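Print this page
E-mail this page

Gripper comparison: frequently asked questions

These are the questions we get most often from people who want to use the test cell or who have read our notes on fitting and removing parts in desktop computers. If yours isn't covered, write to Zarmeena Gilani, who looks after bookings, or Gifty Atinga, who looks after the arm and the controllers.

What are you comparing?

Grippers first, and wrist cameras second. The arm stays the same. We have three grippers on the shelf: the Derkeck parallel gripper, the Treloar angular gripper and a set of slim fingers we made ourselves for the Derkeck body. Each is put through the same set of jobs on the same kind of computer, and we write down what it managed, how long it took and what the operator thought of it.

Why desktop computers?

They are cheap, they come apart without much damage, and they ask for very different kinds of touch. A side panel wants a firm pull. A memory latch wants a light push in one exact spot. Most gripper data sheets tell you about payload and stroke, and neither helps much when the fingers have to get down between a metal bar and a row of capacitors.

Which jobs are in the set?

At present there are 10. They include opening and closing memory latches, seating a memory module, unplugging a fan lead, lifting an expansion card out of its slot, working the lever on a processor socket, and placing a processor. The full list is in the booking pack.

Is the processor socket really a fair test?

We think so, but it is the hardest one and we score it separately. The lever is thin and lies close to the frame, and the load plate has to come up on its hinge without anything touching the contacts underneath. A wide finger can do it only if the approach is right. With the plate open and the socket empty there is nothing to protect the contact field, so we run this job at the slowest speed and keep a hand on the stop button.

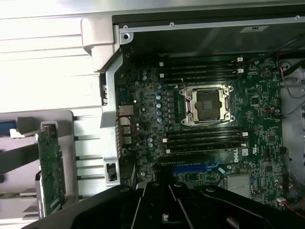

We allow three attempts per gripper at this job. A board with a bent contact is taken out of the set and used for latch and card work only.

Do I have to use a wrist camera?

No, but most people end up wanting one. A fixed camera above the bench gives a good general view, then loses the part you care about as soon as the gripper goes in. A wrist camera travels with the tool. The price is that the gripper takes up a good share of what you see, and the bigger the gripper, the more of the board it hides. We now count this as part of the gripper's score.

How do you deal with glare?

With difficulty. Bare metal inside a case throws light straight back, and the pale plastic is nearly as bad. If you let the camera set its own exposure it will swing about as the arm moves, so we fix the exposure on the board and let the side of the case go white. Turning the overhead light down helped more than any filter we tried. If your job is on the case side you will need a different setting, and it is worth saving both.

Which controller do you use?

The Reketum. It is not the fastest, but it lets you swap tools without restarting, and the hand guiding mode is smooth enough for fine work. We also tried the controller supplied with the arm. It did everything we asked, but changing the tool weight meant going through four menus, and people forgot. An arm with the wrong tool weight sags slightly when you let go of it. Over an open socket that is enough to spoil a run.

Can I bring my own gripper?

Yes. It needs to bolt to our standard plate, and we need its weight and a drawing showing the widest point. The widest point matters more than people expect. Most cases have bars, brackets and card guides that you will not hit with the fingertips but will hit with the body. Please send the drawing before you come – we have had to turn people away on the morning for want of 2 mm.

Are the computers all the same?

Nearly. We bought them in one lot from Erkgate and they are Dell desktops, but the boards inside are not all alike. The number of memory slots differs from machine to machine, and so does the state in which they reached us. Each machine has its own sheet, and the sheet says which jobs it can be used for. When comparing two grippers, use the same machine for both.

How do you set the start position?

By hand, using the camera. The operator brings the gripper in from the front edge of the case, stops short of the support bar and checks for clearance on both sides before going lower. For jobs at the socket we then move across and rise over the lower memory slots. For card jobs we stay on the bracket side. Save the position once you are happy with it, and give it the machine number and the gripper name. "Start new 2" is no use to the next person.

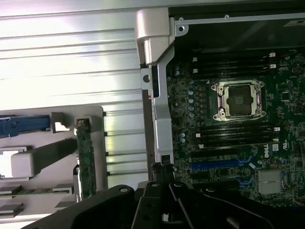
Page last changed: October

What counts as a failed attempt?

Dropping a part, touching anything marked as off limits on the sheet, or a stop by the operator for safety. Slow is not a failure. Missing a latch and trying again is not a failure either, but it goes in the notes.

How many runs do you have so far?

We have logged 400, most of them with the Derkeck. The Treloar came later and has had less use, so please be careful about reading too much into its figures. It does well on cards and connectors. It does poorly wherever there is a wall close by, as its fingers swing outwards when they open.

So which gripper is best?

It depends on the job. For memory latches and the socket lever we reach for our slim fingers. For pulling cards we use the Treloar. If somebody could only have one, Gifty would say the standard Derkeck and Zarmeena would say the slim fingers, and the scores do not settle it.

Can I have the data?

Scores and notes, yes, on request. Video from the wrist camera is shared case by case. Say which jobs you want, as the files are large.

How do I book?

Bookings are for a half day, starting at 9.30 or 1.30. Allow the first hour for mounting and checking the tool weight. Bring a laptop with a network port. Static straps are on the hook by the door and must be worn whenever a case is open.

Print this page
E-mail this page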